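Badton Toy Library Reopens With Block Sets Sorted and Boxed

March 2023

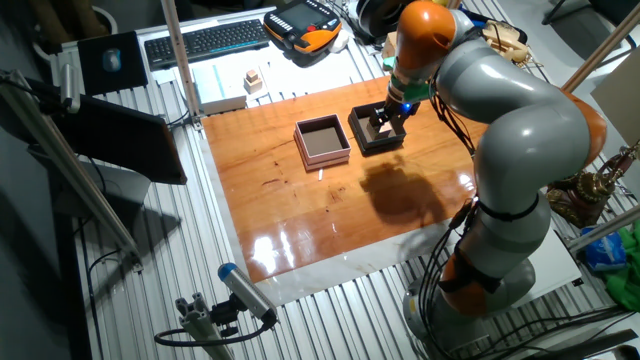

Wooden blocks on the sorting table, with a black box and a pink one on the board.

The Badton Toy Library has reopened its block collection after a winter spent sorting, cleaning and repacking 1,643 wooden pieces. Families with a library card can borrow the sets again from the front desk, up to 2 at a time.

The collection was closed in December, when staff found that most of the sets on the shelves no longer matched their labels. Pieces from different sets had been returned together over several years, and some boxes held too few blocks to build anything on the card that came with them.

"We had people bringing back a castle set with half a bridge in it," said Yu-ting Kong, who runs the collection. "Parents were very nice about it, but you can't lend out a box if you don't know what's inside."

Every box was emptied and the blocks were grouped by shape and size. Pieces with splinters or deep cracks were taken out. The rest were wiped with a damp cloth, left to dry overnight and put back into open-top boxes before being packed for lending. Small pale blocks took the longest to sort, Kong said, as several of the sets use pieces that differ only slightly in length.

A small stack of blocks was kept on a sheet of paper next to the keyboard during the work. Kong used stacks like it to check that each set could still make the building shown on its card. Sets that failed the check were filled in from a supply of spares donated by Andevitz, a woodworking shop on Porneo Street.

The finished collection has four kinds of set. The simplest, for toddlers, has large blocks only. The arch and bridge sets are meant for children in kindergarten and first grade. The Yan set, named after the family that gave the first one to the library, has the most pieces and is lent for a shorter period than the others.

Each box now carries a printed list of its contents inside the lid. Borrowers are asked to check the list before returning a set and to tell the desk if anything is missing. There is no charge for a lost block, but the library would like to hear about it so that a spare can be added before the next family takes the box home.

Loans are for 7 days for the Yan set and two weeks for all others. Sets can be renewed once in person or by phone if no one else is waiting. The desk keeps a waiting list for the Yan set, which already has several names on it.

The library is also accepting used wooden blocks in good condition. Painted blocks cannot be taken at this time. Donations can be left at the front desk during opening hours.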